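OK so I've been taking piano lessons since October and I have opinions now. Thread, sorry in advance, mute me if you need to

Background: I'm a grown adult with zero music behind me unless you count recorder in fourth grade. I bought a used Jusholm keyboard off a guy in Manzano (weighted keys, sustain pedal, one sticky G) and it sat in my hallway for a good long while before I plugged it in

The sticky G is the G right above middle C, by the way. The one you need for EVERYTHING

First thing that surprised me is how physical it is. I figured the hard part would be reading the dots. The dots are fine! You learn the dots like you learn a bus map. The hard part is getting your ring finger to do one single thing by itself

Try it. Put your hand flat on the table and curl the middle finger under, then lift just the ring finger. Welcome to my evenings

My teacher has me on the Drilletti book, the old green one with the tiny print. It's all five-note patterns, up and down, up and down, then the same thing starting on the next key. There are 13 of them in the first section and I'm on number 7 and I hum it in the shower against my will

Number 5 I just never got. We moved on from number 5. We don't talk about number 5
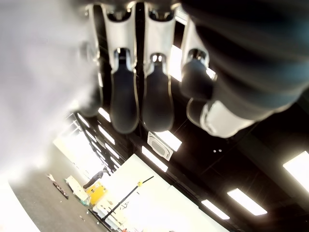 Fingers, black at the tips

Things I was doing wrong with my hands, in case it helps somebody: flat fingers, wrists sunk way down below the keys, pinky sticking out like I'm having tea with a duchess. Also holding my breath?? For whole lines at a time

The fix for the wrists was a higher bench. I had been sitting on a kitchen chair like a fool. I put two couch cushions on it and my shoulders came down so fast I almost cried

Cut your nails too. Shorter than you think. I could hear mine clicking on the keys in every recording and I blamed the keyboard for weeks

Fingering numbers! Those little numbers over the notes! I ignored them because I thought they were for kids. They're for me. If you come out of a scale with the wrong finger you run out of hand and then you're just sort of stuck up there

Write your own in when the printed ones don't fit you. Pencil. I used pen on page 7 and I've changed my mind since, and it looks like a crime happened

On apps - I tried Nuta for a while, the one where the notes fall down the screen. It's fun! I got fast at it! Then I'd sit down with paper and couldn't play a thing, I'd learned to chase lights. I still open it when I'm tired and want to hear a song that sounds like a song

Practice time. I used to do one giant session on my day off and then nothing. Now it's a short one before work with headphones and another after dinner if there's any brain left. The morning one is better. I sound terrible in it but stuff sticks

Slow is the whole trick and I hate it. My teacher makes me play at a speed where there's more than enough time to think about what's next, and I get so bored I start wondering about groceries, and then I play a wrong note at a speed a turtle could manage

But then you bump the metronome up and your hand just... goes there. Best feeling. I got both hands together on an actual piece last night, all the way to the repeat sign, and I yelled loud enough that the dog left the room

I am not going to post a video so don't ask. Maybe when the left hand stops sounding like somebody moving furniture

If anyone knows how to unstick a key without taking the entire case apart please tell me. I've tried compressed air. I've tried asking it nicely

Also taking suggestions for easy pieces that don't have much G in them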